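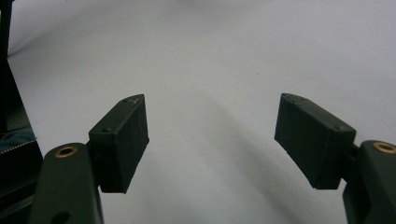
4. Setting the open position and checking the view

By now you should have Umus installed and the hand-held gripper plugged in and showing a green tick in the device list. If the tick is still amber, please go back to section 3 and have another go with the cable, as nothing below will work properly until it settles. This part takes 15 minutes or so the first time, and a good deal less once you have done it on a couple of grippers, so do put the kettle on and take it gently.

What we are after is a good reference view: both finger pads fully open in the lower half of the picture, with a plain pale background showing between them. Umus learns the outline of the pads from this view and uses it later to work out how wide the jaws are in every recording you make.

4.1 Point the gripper at a plain white surface. A sheet of card or a roll of backdrop paper does nicely. Soft shadows are fine, and so is the odd tiny speck.

4.2 Let go of the trigger completely so that the fingers open as far as they will go. There should be nothing between the pads.

4.3 In Umus, open Tools, then Finger Width, and choose New Reference. You will see the live view with two empty outlines near the bottom corners.

4.4 Tilt the gripper until each pad has white behind its inner face and its tip. Bags, sleeves and table legs at the far side of the view don't matter, provided they stay well clear of the pad tips.

4.5 Hold still and press Capture. Umus collects 50 pictures and averages them, so try not to wobble until you hear the chime.

4.6 Look at the coloured outlines now drawn over the pads. They ought to hug the edges of both blocks, left and right, right up to the narrow tips. If one has wandered off, drag its corners back by hand and press Refit.

Note: The brass-coloured rings at the tops of the two gripper arms are handy landmarks. Leave Use Ring Markers switched on if you can see both of them, even when one runs partly out of view at the side.

4.7 Squeeze the trigger slowly until the pads meet, let it go just as slowly, and watch the width graph. You want one smooth dip. A jagged line usually means the exposure is hunting, in which case set it to Fixed at 40 and begin again from 4.5.

4.8 Save the reference under the gripper's own name. Fiorella Rizzi, who looks after the Akby profiles, adds the date as well (her last one reads "akby left bench, 28 August 2025"), and it is a habit we'd warmly recommend.

Caution: Never copy a reference from one gripper to another, however alike they look. The widths will seem sensible on screen and your planner will close too early or too late. Take a new reference whenever you change a pad, too.

If Umus stops with error 216, it could not separate the dark pads from what lies behind them. Add a little more light to the background and repeat 4.4.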